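Caulking and sealing around windows – speaker notes
Dorncombe Home Repair Evening, September 21, 2026
Speaker: İlker Bilgin

Start with the draft question. Ask who felt cold air near a window last winter. Wait for hands. Then go straight into the house on Unora Street.

The Unora house had 14-year-old caulk on the outside and none on the inside. The owner had already paid for new weatherstripping on every sash and the rooms were still cold. The air was coming in behind the trim, between the window and the rough opening. New strips on the sash can't fix that.

Slide 2. Where sealant goes
Inside: where the casing meets the wall, and where the casing meets the jamb. Outside: siding to trim, top and both sides. Leave the weep holes at the bottom open. Say this twice. People fill them every year and then call about rot in the sill.

Slide 3. Picking a tube
Acrylic latex with silicone for inside, paintable, cleans up with water. Pure silicone for bare metal and glass, but paint won't stick to it. Polyurethane for outside joints that move. It is messy and it smells, so open something. Gaps wider than a pencil need backer rod first. Hold up the piece of rod and pass it around.

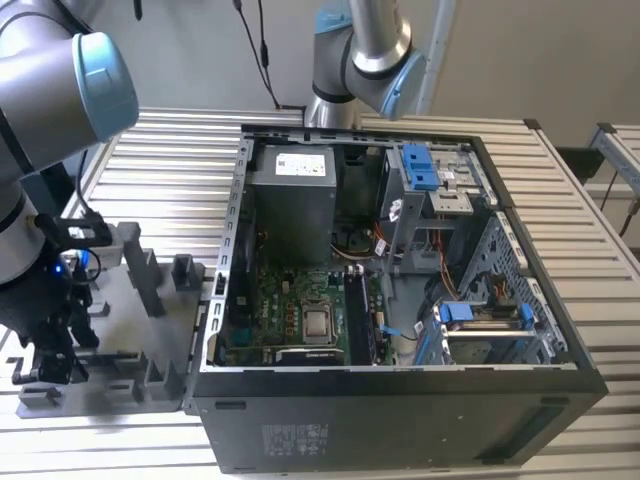
Open tower on the bench

Slide 4. Taking out the old bead
Most of the work is here. Cut both edges with a utility knife, pull the strip, scrape what is left with a plastic tool. Wipe with rubbing alcohol and let it dry. New caulk over old caulk fails at the old joint. Tarık Tuncer did 52 windows at the Baysal apartments and spent more days scraping than sealing. Ask him to stand up if he's here.

Slide 5. Running the bead
Cut the tip small, at an angle. You can always cut it bigger. Keep the gun moving at one speed and stop at the corner, not halfway along. Tool it once with a wet finger and leave it alone. Painter's tape on both sides if your hands shake – mine do – and pull it while the bead is still soft.

Slide 6. Weather
Read the tube. Most want the surface above 40 degrees and no rain until it skins over. We have a few good weekends left before that gets hard. June is easier, if the job can wait.

Slide 7. Cost
The Tetus Road house came to 94 dollars for tubes, rod, tape and a decent gun. The contractor's quote was 933. Mention that the quote included two sills, so it isn't a straight comparison.

Questions. Somebody will ask about spray foam. Low-expansion only, the can marked for windows and doors. The regular kind can bow the jamb so the sash sticks.

Handout is on the back table. Tubes go back in the box by the door.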